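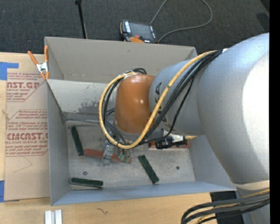 Figure 3. Green blocks and reddish bars on the floor of the grey bin, Norinora workroom.

2023-08-05
Joanne Hebden

4. How the pieces lie

4.1 The bin and its contents

All the layouts in this section were recorded in open metal bins set on an ordinary wooden table. We are very fond of these bins. They are plain, they stack, and their floors pick up a fine pattern of scuffs after a few months of use, so that two bins bought on the same morning soon become easy to tell apart. The Gerlach set is the older one and the Arnent set was added when we ran short.

The contents are just as plain. We use two families of piece, which we call blocks and bars. A block is a short rectangular solid that a child would recognise at once as a building block. A bar is much longer for its width and will reach a good way across the floor of a bin if it happens to fall that way. Both are simple enough that a reader could put together a similar set in an afternoon, and we would be delighted if somebody did! Every layout in the collection is made from these two families and nothing else.

Colour was chosen for the people marking up the layouts. Dark green against grey is restful to look at for a whole afternoon, and the reddish pieces stand out even when only a short length of one can be seen. An earlier trial with pale grey blocks was given up after a single sitting, when two of us disagreed about whether a block was there at all.

4.2 Sparse layouts

We call a layout sparse when most of the floor can be seen between the pieces. We expected sparse layouts to be the dull part of the work, a warm-up before the heaps, and they have become our favourite part of it. With a heap, a person looks at the top and works down. With a sparse layout there is no top, and everything depends on small matters of angle and distance: which piece is near a wall, which is near a corner, and whether the end of one comes close to the side of another.

Figure 3 is a good case. Near the left wall one block stands at a steep diagonal, and its lower end comes close to the left tip of a long bar lying nearly level on the floor. Those two are what we call near neighbours. Another block, lying almost horizontally near the lower left corner, belongs to a different class again, the corner pieces, which get a section of their own below. The slanting block in the lower middle is what our notes call a floater, a piece that no wall or neighbour does much to explain.

Of the 918 layouts in the full collection, 315 were marked as sparse. Two people marked each one separately and then compared notes, and where they could not agree the layout went to a third reader. That happened 40 times, nearly always over the question of how close two pieces must be before they count as neighbours. We settled in the end on half the width of a block. It is a homely sort of measure, but it travels well between bins of different sizes and can be judged by eye after a little practice.

4.3 Angles

Bars and blocks behave very differently, and this was the most enjoyable finding of the whole summer. Bars like to lie along the long direction of the bin. Even when they are dropped across it, they tend to roll or slide until one end meets a wall, and then the wall turns them. Blocks show much less of this. They stop more or less where they land, at whatever angle they land, and so a sparse layout often has a tidy look where the bars are and a scattered look everywhere else.

The effect is weaker in the worn bins. Pieces slide a shorter way on a scuffed floor, and we found more bars left at awkward slants in the Gerlach set than in the Arnent set. We had not planned to compare old floors with new ones, so the numbers are uneven and we report this as something well worth a proper look. A pair of bins with the same walls and different floors would do it nicely.

4.4 Corners

A piece in or near a corner was present in 146 of the sparse layouts. Most were blocks. Bars are too long to tuck themselves in fully, although one end will often find its way there. Our markers enjoyed corner pieces least, as a block set flat against two walls can lose a whole edge to shadow, and the outline then has to be finished by judgement. We tried a second lamp for about a week and found that it simply moved the shadow to the opposite corner.

We also kept a short note of how people described corner pieces aloud. Almost everyone named the corner first and the piece second ("bottom left, the green one"), while for floaters they named the piece first and then hunted for a way to say where it was. Faltell's sorting sheets, which we borrowed for the marking, follow the same order without saying why: their corner column comes before the column for shape. We kept that order in our own sheets and would recommend it warmly to anyone doing this kind of marking by hand.

4.5 Pieces partly hidden

Where a bar passed beneath something else, markers drew only what they could see and wrote "continues" beside the hidden stretch. They were asked not to join two visible lengths unless the edges lined up. The full wording of the instruction is given with the marking sheets.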